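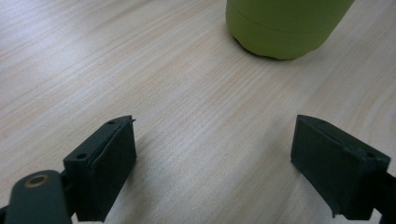
Cleaning and Maintaining a Light Wood Tabletop

Filed under: Surfaces, Workroom and kitchen care
Written by Lindsay Hoani. Checked by Lucero Giraldo.

This page covers routine cleaning, ring removal and refinishing of pale wood tabletops with a matte surface. It applies to the tables in the shared kitchen at Tramlow and to most similar tables at home. It does not apply to high-gloss lacquer, painted tops or stone.

Pale wood with a matte finish shows two kinds of damage more readily than dark wood: gray water marks under drinkware, and shiny patches where the surface has been rubbed too hard. Both can be avoided with the routine in section 2. Sections 4 to 6 are for tops that are already marked.

1. Identify the finish

The correct method depends on the finish. If you do not know what is on the table, test it on the underside or on the inner face of an apron rail.

Water test. Place one drop of clean water on the test spot and leave it for 5 minutes. If the drop stays rounded and wipes off without a trace, the surface is sealed, either with a film finish or with a hardwax oil in good condition. If the drop flattens and the wood under it darkens, the surface is bare or the oil is worn out.

Alcohol test. Put a little rubbing alcohol on a cotton swab and hold it against the test spot for a count of ten. Shellac goes tacky. Most water-based polyurethane does not change in that time. Some lacquers soften slightly.

Scrape test. Draw a fingernail firmly across the spot. A waxed surface gives up a faint residue. An oiled surface without wax gives up nothing.

Write the result on a strip of masking tape and stick it to the underside of the table. The next person to clean it will not have to repeat the tests.

Laminates and vinyl-wrapped boards with a printed grain can look very close to real wood under ceiling lights. Check the edge. On solid wood, the grain on the top continues over the edge or meets end grain. On a printed surface, the pattern stops at a seam or repeats at a fixed interval. For a printed surface, follow section 2 only. Do not sand it and do not oil it.

2. Routine cleaning

You need:

Two cotton or microfiber cloths
A bowl of lukewarm water
Mild dish soap without lotion or bleach
A soft brush for the edges

Clear the table. Lift cups, bottles and tumblers straight up. Grit trapped under a base will scratch a matte finish if the item is slid across.

Brush or wipe off crumbs while the surface is still dry. Work along the grain.

Add a few drops of soap to the water. Soak the first cloth and wring it out until it no longer drips. Wipe the top in long strokes, following the grain from one end of the table to the other. Overlap each stroke by a third of the width of the cloth. Do not scrub in circles.

Rinse the cloth in clean water, wring it out and go over the top again. Soap left behind dries to a dull film and collects dust.

Dry at once with the second cloth. Pay attention to joints between boards, where water sits longest.

Leave the table clear for 5 minutes before anything goes back on it.

At Tramlow this is done after lunch and again at closing. At home, once a day is enough for a table used for meals.

3. Drinkware and water marks

Bottles and insulated tumblers cause more rings than plates do. Two features of the base matter.

The first is the shape of the footprint. A base with a raised outer rim holds condensation in a narrow ring and keeps it there. A flat base spreads it more thinly but covers a larger area. A small amount of water trapped under either will mark an oiled top if left overnight.

The second is the material. Soft, rubbery coatings and silicone boots grip the table well, but some of them contain plasticizers that react with a finish over time. The result is a tacky or discolored patch that does not wash off. This is more common on fresh finishes. Keep rubber-footed items off a newly oiled or varnished top for two weeks.

Use cork, felt or cotton coasters. Avoid solid rubber coasters for the same reason as above. Wipe the base of a bottle before setting it down, including any groove near the bottom of the body, as water collects there and runs down later.

If a bottle has a removable base cover, take the cover off once a week and dry the inside. Water held between the cover and the body will seep out slowly onto the table.

4. Removing white rings

A white or milky ring means that moisture is in the finish and has not reached the wood. It can usually be removed without sanding.

Step 1. Let the table dry in a warm room overnight. Light rings often fade by themselves.

Step 2. If the ring remains, lay a clean, dry cotton cloth over it. Set an iron to low with the steam turned off and the tank empty. Pass the iron over the cloth for three or four seconds, then lift the cloth and look. Repeat as needed, up to ten passes. Stop immediately if the finish feels soft.

Step 3. If heat does not work, rub the ring lightly with a small amount of mineral oil on a soft cloth, along the grain. Leave it for an hour, then buff off. Mineral oil can interfere with a later coat of varnish, so skip this step if you plan to refinish.

Do not use toothpaste, baking soda paste or melamine sponges. All three are abrasive. They remove the ring by removing the top of the finish and leave a polished spot that catches the light on a matte table.

5. Removing dark rings

A dark ring means that water has passed through the finish and into the wood. Gray or black color usually comes from iron in the water, or from a metal base, reacting with tannins. Oak and ash are affected more than maple or beech.

The finish has to come off over the mark before the stain can be treated.

Step 1. Sand the area by hand with 120 grit, along the grain, until the finish is gone. Extend the sanding well past the ring so that the edge of the repair does not show. For a ring near the middle of the table, sand the full board from joint to joint.

Step 2. Dissolve oxalic acid crystals in hot water as directed on the package. Wear gloves and eye protection. Oxalic acid is toxic, and the dry crystals irritate the lungs. Keep the container away from food and move the table out of the kitchen if you can.

Step 3. Brush the solution over the whole sanded area, not only the ring. Treating the ring alone leaves a pale circle in its place. Allow it to dry.

Step 4. Rinse three times with clean water, using a fresh cloth each time. Let the wood dry for at least 24 hours. Do not sand while residue is still present on the surface.

Step 5. Sand lightly with 180 grit, then refinish as in section 6.

6. Refinishing a matte top

This section covers hardwax oil. It is simple to repair later and does not need to be stripped when it wears.

Sanding. Start at 120 grit if the old finish is thick or the surface is scratched, otherwise at 150. Finish at 180. Going finer than 180 closes the grain and reduces absorption, and the top will look patchy. Vacuum between grits and wipe with a dry cloth.

Checking. Turn off the ceiling light and hold a flashlight low against one end of the table. Cross-grain scratches will show as short dark lines. Mark them in pencil and sand them out. Overhead light washes out the surface of a pale top, and scratches that cannot be seen under it will be obvious after the first coat.

Color. Clear oil darkens pale wood and pulls it toward yellow. If you want to keep the color of the bare wood, use an oil with a small amount of white pigment. Try it on the underside first. Stir the can thoroughly before pouring and again every few minutes, as the pigment settles.

First coat. Pour a small amount onto the top and spread it with a white non-woven pad. Work one section at a time, up to the width of two boards. Wait for the time given on the can, then wipe off everything that has not soaked in. The surface should feel almost dry. Excess oil left on top cures unevenly and will look glossy in streaks.

Second coat. Apply the next day, more thinly. Some products call for one coat only. Follow the can.

Curing. Light use after two days. Full hardness takes one to two weeks depending on temperature. Do not wash the top with water during the first week. Wipe it with a dry cloth.

Rags. Rags soaked with drying oils can heat up and catch fire without a spark. Lay them flat outdoors, one layer thick, until stiff, or keep them under water in a lidded metal can.

7. Maintenance log

The long table in the Paewai room was last refinished in June with white-pigmented hardwax oil. The total cost of oil, pads and abrasives was $218, with roughly a third of the oil left over. The can is on the bottom shelf of the supply cabinet, labeled with the table number.

Table 731 has a clear water-based polyurethane finish. Use sections 2 and 4 only. Do not apply oil to it.

Report new marks to Lucero Giraldo with the table number and the color of the ring, white or dark. Photographs should be taken from a low angle with the light off to one side.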